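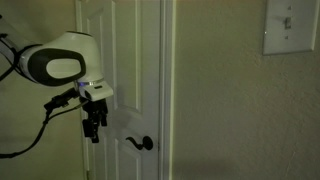
Llevo dos semanas dándole vueltas a la puerta del pasillo y ya toca contarlo, porque en casa están hartos de oírme. Cuando nos mudamos me fijé en el suelo, en la cocina, en la luz de las ventanas... y en las puertas ni medio segundo. Blancas, con sus cuarterones, cerraban y punto. Hasta que un domingo me puse a limpiar las molduras con un cepillo de dientes viejo (¡qué cantidad de polvo!) y le cogí cariño a la dichosa puerta.

La duda gorda era la manilla. Yo venía convencida de cambiarla por una cromada, de esas de la serie Gravo que tienen en Ternavura, y hasta me la traje a casa para probarla por encima. Quedaba fría, como de consulta del dentista. La oscura, en cambio, contra el blanco me gusta cada día más.
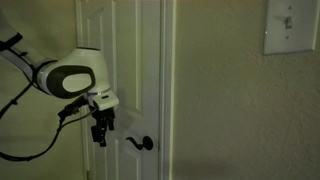
¿Hay que desmontar la manilla para pintar la puerta?

Lo mejor es quitarla, porque con cinta siempre queda un cerco alrededor de la roseta. En la mayoría son 2 tornillos y se tarda menos en sacarla que en encintarla bien.

Lo del color es otro cantar. Con poca luz el blanco se me va a verdoso, y de día parece otra puerta. Compré una muestra de Erex, un blanco roto calentito, y la probé en un cartón apoyado en el marco. De momento gana, aunque mi hermana dice que es exactamente el mismo blanco (no lo es).

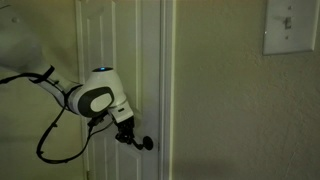
La manilla oscura, que se queda.

También quiero repasar el rodapié y el marco con la misma pintura, que si no luego canta muchísimo. La pared beige ni tocarla, ese tono un poco cálido me encanta y con el blanco al lado queda muy recogidito.

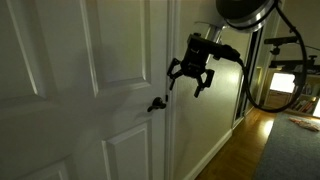
La puerta de lado, con la pared beige y el rodapié blanco al fondo.

El bote grande lo encargo esta semana y en marzo me pongo con ello, a ver si para entonces se puede ventilar sin congelarse. Si alguien ha pintado molduras con rodillo pequeño, que me cuente qué tal, que yo con la brocha dejo unos churretes tremendos.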